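# 灰緑の布

布の仕分けは日曜の朝から始めた。

店の名前はソーヴェンという。カーテンと椅子張りの直しをする小さな店で、わたしは二十二年そこで働いた。店主の岸田さんが膝を悪くして、六月いっぱいで閉めることになった。機械と作業台は買い手がもう決まっていて、残ったのは棚の布だった。

手伝いに来たのはジェニリン・ヤップひとりだった。彼女は八年前まで店にいて、今は駅の向こうのドナーティという寝具店で縫い子をしている。岸田さんが電話をすると、二つ返事で来ると言ったらしい。

「まだこのテーブルなんですね」

入ってくるなり彼女はそう言って、手のひらで天板をなでた。色の違う細い木を継いだテーブルで、彼女がいた頃は窓ぎわに置いてあった。今は部屋の中ほどにある。

「鍋敷きなしで薬缶を置いたら怒られたの、覚えてます」

「あれは岸田さんが置いたんだよ」

「怒られたのはわたしです」

彼女は鞄からエプロンを出してかけた。ドナーティの名前が胸に縫い取ってある。糸がほつれていたので、わたしがそう言うと、知ってます、と答えた。

決まりは岸田さんが紙に書いて壁に貼ってあった。青緑の箱は残す布。赤い箱は出す布。残す布は岸田さんが家に持って帰る。出す布はグリルメールが引き取りに来る。グリルメールは古布を集めて、裂いて敷物に織る工房で、隣の町にある。若い夫婦がやっていて、取りに来るのは翌日の昼の約束だった。

迷ったら訊くこと、と紙の下のほうに書いてある。その字だけ鉛筆だった。

岸田さんは奥の部屋で帳簿を見ていた。膝が悪いので、訊くたびに立たせるわけにはいかない。わたしたちは布を持って奥まで行くことになった。初めのうちはきちんとそうした。ジェニリンが柿色の綿を持って行き、赤と言われて戻ってくる。わたしが紺の別珍を持って行き、赤と言われて戻ってくる。三度か四度くり返すと、たいていは赤だということがわかってきた。

「全部赤でいいんじゃないですか」

「紙に青緑もあるって書いてある」

「じゃあ何かは残るんですね」

箱がいっぱいになると、中身を袋に移して口を縛り、裏口に並べた。箱はまたテーブルに戻した。赤い箱は何度も裏口まで運んだ。青緑の箱は朝に置いたところから動かなかった。

昼前に、棚の一番上から茶色い紙の包みが出てきた。紙は油が染みたように透けていて、麻紐がかかっていた。札がついていて、472と書いてある。店の伝票の番号だった。三桁の頃の伝票なら、わたしが入るより前の仕事だ。

紐はほどけなかったので鋏で切った。中には布がふたつ入っていた。ひとつは薄い茶色の布で、畳んであった。もうひとつは暗い灰緑の布で、こちらは厚く、畳まれずに丸めて押し込まれていた。

「これ、どこのですか」とジェニリンが言った。

「わからない。札しかない」

「伝票は」

「古いのは捨てたと思う」

彼女は灰緑の布を広げようとした。途中でやめて、縁をつまんで裏返した。片側だけ三つ折りに縫ってあり、反対側は裁ったままになっていた。針目は細かく、途中で終わっていた。終わったところに糸が長く残っていて、糸の先が玉に結んである。

「途中ですね」

「そうだね」

「岸田さんの針目じゃないです」

わたしもそう思った。岸田さんは右から左へ、少し斜めに針を入れる。布の針目はまっすぐだった。ジェニリンの針目でもないし、わたしのでもない。

ふたりで奥へ持って行った。岸田さんは眼鏡を額に上げて、先に茶色のほうを手に取った。

「ロシクのだ」

ロシクというのは川沿いにあった宿屋だと岸田さんは言った。食堂の椅子とカーテンを全部やり直すという話で、岸田さんの姉さんがその仕事を受けた。姉さんという人のことを、わたしはほとんど知らない。店を始めたのは姉さんのほうで、岸田さんは後から入ったのだと、前に一度だけ聞いた。

「十二月だったよ」と岸田さんは言った。「年内に仕上げろって言われてね。椅子の下張りがその茶色で、カーテンが緑。姉は緑のほうを縫ってた。そうしたら宿屋が売れて、もういらないって」

「それで途中なんですか」

「途中でやめる人じゃなかったんだけどね。その日は針を抜いて、糸を結んで、そのまま紙に包んだ。わたしが札をつけた」

岸田さんは茶色の布を畳み直した。もともと畳んであったのに、一度開いて、角を合わせてもう一度畳んだ。それからジェニリンに渡した。

「こっちは残す。丈夫な布だから、何かに使う」

「緑は」

「赤」

ジェニリンはわたしを見た。わたしは岸田さんを見た。岸田さんはもう眼鏡を下ろして、帳簿に指を当てていた。

わたしたちは作業台に戻った。ジェニリンは茶色の布を青緑の箱に入れた。その日初めての、残す布だった。灰緑のほうはわたしが赤い箱に入れたが、厚くてうまく収まらず、押すと反対側から持ち上がってきた。

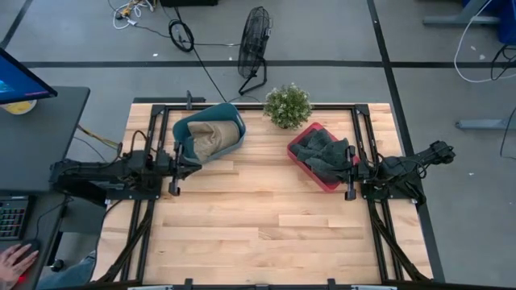

それから昼にした。ジェニリンが卵のサンドイッチを作ってきていたので、流しの横で立ったまま食べた。岸田さんの分は皿にのせて奥へ持って行った。

「もったいないです」とジェニリンが言った。サンドイッチのことかと思ったが、布のことだった。「あれだけ縫ってあるのに、裂くんですよ」

「グリルメールは裂くのが仕事だから」

「縫ってあるところはどうするんですか」

「切り落とすんじゃないかな。縫い目があると裂けないから」

彼女はパンの耳を残して、ナプキンに包んだ。昔から耳を残す。

「もらったらだめですかね」

「もらってどうするの」

「続きを縫います」

「カーテンにするの。ロシクはもうないよ」

「ロシクじゃなくていいです。うちの窓に」

彼女の部屋にはわたしも一度行ったことがある。台所の横に窓がひとつあって、すりガラスで、カーテンはいらない窓だった。わたしはそれを言わなかった。

「訊いてみたら」とわたしは言った。「迷ったら訊くことって書いてある」

「迷ってないです。赤って言われたので」

「じゃあ赤だよ」

「そうですけど」

昼のあとは細かいものが続いた。見本帳、房、芯地、紐。見本帳は布ではないのでどちらの箱にも入らず、ジェニリンが壁の紙に「見本帳」と書き足して、その横に線を引き、答えを書くところを空けた。あとで岸田さんが出てきて、そこに「古紙」と書いた。杖をついて、壁まで来て、書いて、また戻った。途中でテーブルのほうを見たと思う。何も言わなかった。

二時過ぎに電話が鳴った。グリルメールの奥さんのほうで、明日は朝から別の荷物があるので、今日のうちに取りに行ってもいいかということだった。岸田さんは構わないと答えた。五時に車が来ることになった。

わたしたちは急いだ。棚の下の段はほとんど裏地で、これは見なくても赤だった。袋が足りなくなり、ジェニリンが角の店まで買いに行った。一枚89円の大きい袋しかなかったと言って、束で持って帰ってきた。

「領収書は」と奥から声がした。

「あります」とジェニリンは大きな声で答えて、それからポケットを全部さがした。領収書はエプロンのポケットの、パンの耳の下にあった。

四時半に棚が空になった。棚板には布の置いてあったところだけ色の薄い四角が残っていて、雑巾で拭いても変わらなかった。わたしは上の段から順に拭いた。ジェニリンは床を掃いた。糸くずが出るところはどこも同じで、掃いても掃いても出てくる。ミシンの脚のまわりから待ち針が見つかり、彼女はそれをエプロンの胸に刺した。ほつれた縫い取りのちょうど横だった。

灰緑の布は、そのときまだ赤い箱に入っていた。午後の分はどれも箱を通さず、じかに袋に詰めていた。袋を買いに行ってもらったときに、わたしがそうしようと決めた。急いでいたからだが、それだけでもなかったかもしれない。

「これが最後ですね」とジェニリンが言った。

彼女は新しい袋を開いて、口を広げて持った。わたしは箱から布を持ち上げた。腕にかけると見た目より重かった。縫ってあるほうの縁が外に出て、玉に結んだ糸の端が垂れた。

奥の引き戸が開いた。

「それ」と岸田さんが言った。「見せて」

わたしはテーブルの上に布を広げた。端のほうは垂らすしかなかった。岸田さんは杖をテーブルに立てかけて、縁をたどった。縫い始めから指を当てて、少しずつ横へ動いて、終わりのところで止まった。

「ここまで何時間かかったと思う」

どちらも答えなかった。

「一晩だよ」と岸田さんは言った。「速かったんだ、姉は。わたしはこの倍かかる」

それから糸の端をつまんだ。引っ張るのかと思ったが、引っ張らなかった。

「ヤップさん、鋏」

ジェニリンは袋を床に置いて、鋏を取りに行った。戻ってきても、すぐには渡さなかった。

「岸田さん、わたしがもらったらだめですか」

「何にするの」

「窓にかけます。台所の」

「台所にこの厚さはやめなさい。油を吸う」

「じゃあ、寝る部屋に」

「寝る部屋に窓があるの」

「あります。小さいのが」

岸田さんは布の幅を手で測った。親指と小指を広げて、尺取虫のように縁を進んだ。岸田さんの測り方はいつもこれで、巻き尺で確かめると大体合っている。

「大きすぎるね。半分に切らないと」

「切っていいですか」

「縫ってあるほうを使いなさい。もう半分はグリルメールにやる」

そう言って岸田さんは手を出し、ジェニリンが鋏を渡した。岸田さんは布の真ん中に少しだけ切れ目を入れた。あとは裂くのかと思ったら、裂かずに、最後まで鋏で切った。織り目に沿って、ゆっくり切った。厚い布を切る音がずっとしていた。わたしは反対側で布を押さえていた。

五時を少し回って車が来た。グリルメールの夫婦は裏口の袋をひとつずつ運び、奥さんのほうが最後の袋をのぞいて、いい緑ですね、と言った。岸田さんは、古いものですよ、と言った。領収書のことで少し話があり、袋の数がノートに書かれ、車は帰った。

青緑の箱には茶色の布だけが残っていた。岸田さんはそれを出して、風呂敷に包んだ。箱はふたつとも要らないというので、わたしがもらうことにした。洗って、台所の流しの下に置くつもりだった。

ジェニリンは畳んだ布を鞄に入れようとして、入らないので、脇に抱えた。

「同じ針目で縫えますかね」と彼女は訊いた。

「無理だよ」と岸田さんは言った。「縫い始めのところを少し重ねて、あとは自分のでやりなさい」

「糸の玉は」

「そのままで」

駅まではふたりで歩いた。ジェニリンは途中で二度、布を反対の脇に持ちかえた。わたしは重ねた箱を両手で持っていたので、代わってやれなかった。踏切のところで彼女はエプロンをつけたままなのに気がついたが、もう手がふさがっているからと言って、そのまま電車に乗った。

壁の紙は次の週にはがした。画鋲の跡が四つ残った。

八月に葉書が来た。窓の寸法を測りまちがえて、裾が床についているそうだ。詰めるつもりはないと書いてあった。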